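Millano Cutting Board with Wire Handle
Reviewed by Keith Halliday, 8 December 2019

I own seven cutting boards, six of them warped, so I approached the Millano with the optimism of a man adopting a seventh difficult cat. It replaces a Hesau I bought in May that now rocks like a small boat whenever an onion is involved.

The Millano is a plain rectangle of pale wood with a curved wire handle on one end. I expected to hate the handle. It looks like something borrowed from a bucket, and it adds enough length that the board no longer fits in the slot where my boards go to be forgotten. But it hangs on a hook, and I can carry chopped celery to the pot without a thumb in the celery.

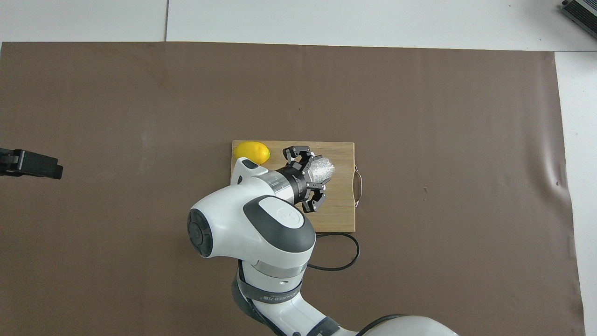 Lemons are my usual test, being slippery, round and full of spite. I cut them daily for tea and the board has yet to slide, though I keep a mat under it and suspect the mat deserves half a star of its own. Juice does run off the sides. If you want a groove, the Dredusau has one, along with the weight of a paving stone.

The grain was a little fuzzy after the first few washes. Oil fixed that, and I now oil a piece of kitchen equipment more often than I call my brother.

Four stars. The missing one is for the price sticker, most of which is still on the back.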